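Home | Notebooks | Grants | Staff Log | Archive | Contact

May 7, 2019

Zivuncombe Foundation workshop notebook -- president transition, records and handover

Started on the onboarding binder at last. Old one is from the previous handover and half of it is wrong. Phone tree lists an office we gave up. Throw out tabs 2 and 5, keep the rest as a skeleton.

Bio for the new president: third draft came back with more cuts. Board wants the military part shorter and the college part longer. Fine. Still no agreement on whether "served as" shows up in every sentence. I took out two of them, someone will put them back. Final length can't go past 1675 characters, the web template chokes after that and drops the last paragraph without any warning. Found that out in December with the Tanoli Fund page and it sat broken for weeks.

Checked the dates in the bio against the resume. One mismatch, the year he left the college in Farkitville. Resume says spring, our draft says fall. Asked for the letter of appointment. Don't publish till that's settled!!

Grant side. 13 applications in the Kimura cycle still open in the old system. Four have no reviewer assigned. The outgoing president used to sign anything over $2000 by hand and the policy never got rewritten, so technicaly everything stops on his last day unless we get interim signing authority on paper. Drafted a one paragraph resolution. Needs to go in the packet before the board meets, not handed out at the table like last time.
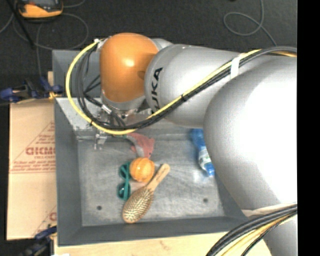 Signature cards at the bank -- need both the old and new signer present, or a notarized form. Went with the notarized form. Bank says allow a week, I am allowing two. Payroll is not affected, that runs on the finance director's login. Checked twice.

Letterhead. Do NOT reorder yet. We have most of a box left with the old name down the side. Use it up for internal stuff. New design should leave the president's name off altogether so we're not doing this again in six years.

Site visits: the new president wants to see grantees in his first month. Good idea, bad month. The schools are winding down and the summer programs haven't opened. Proposed a shorter list, Farkitville first and the Tanoli scholars after that, the rest in the fall. No answer yet. If it's a yes then travel has to come out of the transition line and not out of programs. Wrote that on the request so it doesnt get coded wrong.

Welcome reception. Room is booked, food is not. Guest list has duplicates from merging the two donor files, same households under two spellings. Spent an hour on it and got through the letter M. Whoever picks this up: sort by street address, not by last name, much faster.

Kimura family asked if the annual lecture stays on the calendar. Told them yes as far as I know. Should confirm that with the board chair before they print anything.

Still to do
- letter of appointment, fix date in bio
- resolution into board packet
- reviewers for the four
- second half of the guest list
- new headshot, the one we were sent is too small for print
- ask IT when the old email address starts forwarding, and for how long

Binder is back on the shelf by the copier. Tab 3 is out on my desk, I'm retyping it.

Last updated May 7, 2019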